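Notebook, June – board care and counter layout

Started early, before 8, because I wanted the first coat of oil on the boards before anyone needed the kitchen. So glad I did! The light comes in low at that hour and you can see every scratch.

Recap for anyone picking this up: we're trying to settle on one way to look after the bamboo boards in the Pereyra kitchen, and at the same time work out where things should live on the counter. The two jobs got tangled together last month and I've stopped trying to pull them apart. Where a board sits decides how often it gets wiped, and how often it gets wiped decides how fast the oil goes.

Sanding first. I went over the Nanura test board with 200 grit, along the grain, light pressure, then a damp cloth to raise the fibers, let it dry, and 200 again. The second pass is the one that makes the difference. I had been skipping it on the small boards and I'm going back to redo those. The surface now feels like the inside of a shell, I kept picking it up just to run my thumb over it.

Oil: 5 ml per side, rubbed in with a folded cotton rag, wait 60 minutes, wipe off what's left. The end grain drank it straight up and wanted more. Gave it a second go on the ends only. Weighed the board before oiling: 361 g. Didn't weigh it after – forgot, will do it on the next one.

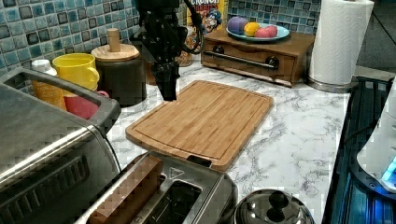

The groove is still my favorite problem. Oil pools in it if you pour from the bottle, and then it goes sticky and holds crumbs, so from now on it gets done with a cotton swab and nothing else. Corners are the worst bit. On the big board the groove runs the whole way around, so start at one corner and come back to it, otherwise you lose track of what's been done. I also like a board set at a diagonal on the counter, with the wooden box behind it and the paper towels up on their stand next to that, because you can reach for a towel without leaning over your work. The toaster being at the near side is handy for bread but means crumbs, and crumbs mean the groove again! Might try it over by the toaster oven for a while and see who complains.

The wooden box top is turning out to be a really good shelf. A plate of toy fruit up there looks cheerful and leaves the counter free for chopping. Cereal is fine behind it as long as the box is leaning on the tile. I'd like the jar to have a label at some point, same as everything in the Urkavine pantry, where you can find anything in the dark.

Tried the Pirnia wax on an offcut as well. Smells wonderful, goes on like butter, buffs up to a soft shine in no time. Water beads beautifully on it. Not sure yet how it copes with a knife, so no wax on a working board until the offcut has had a week of onions and tomatoes.

To do:
Redo small boards, two passes of 200
Weigh before AND after oiling
More cotton swabs
Cut the old T-shirts into rags (bag is under the sink)
Onion test on the waxed offcut
Move the toaster, leave a note so people can find it

Rags from today are laid out flat on the back step. Please don't ball them up and put them in the bin, they need to dry open first.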